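A Place for the Small Things
By Lejla Bošković
January

For many years my family kept batteries in a soup bowl. New ones and dead ones lived there together, with rubber bands and a key which opened nothing. When the torch stopped working, we tried them one after another.

Mervyn Haslam, who repairs radios in Prikel, told me to buy drawers before I buy anything else. He has 67 of them, all clear, and he is strict about the order – first you empty everything, then you sort on a bare table, and only then you fill.
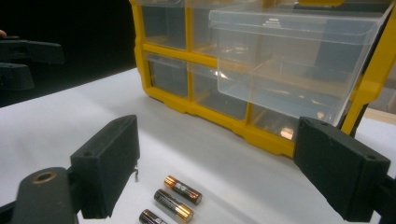
I begin always with the AA batteries, as they are the ones we use most. They get a wide drawer, low down, where my daughter can also reach. Fuses and picture hooks can go higher. I do not write labels in the first month, for the things still move.

The whole work took me one evening, until 11. The bowl is again for soup.

Comments

Tahmineh Parsa: Please keep the dead batteries in a separate box, with tape on the ends.

Seul-gi Chae: Mine are sorted by size and my husband still asks me where they are.

Ah-rin Ham: What did the key open?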